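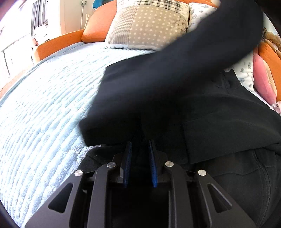 Step 4. Pairing the Flenis band with your phone

I did this part three times before it stuck, so I've written down the order that worked for me.

1. Charge the band until the light goes solid green. Mine paired happily at half charge, but the update in step 7 won't start unless it reads 100%.

2. Turn Bluetooth on in your phone's settings, then open the Prurine app. Don't pair from the phone's own Bluetooth menu! The app can't see the band if you do, and you'll have to forget the device and start over.

3. Tap Add a band and hold the side button until it buzzes twice.

4. Pick your band from the list. Mine came up as Flenis 2147 (the number's printed inside the strap, next to the clasp).

5. Type in the code from the band's screen. You get a minute or so, and then it gives you a new one.

6. Choose which wrist you wear it on. I skipped this and my step count was all over the place for a week.

7. Let it update. Keep the phone close by and leave the app open, even if the bar seems to sit still for ages.

Note: if you're coming from the older Hayat band, remove that one from the app first. Your history stays in your account, so you won't lose your old walks.

Caution: error 112 means the update stopped halfway. Put the band back on its charger, hold the button until the logo shows, and go back to step 3. Please don't do a full reset, it wipes any sleep data that hasn't synced yet.

Step 5. Setting your resting heart rate alerts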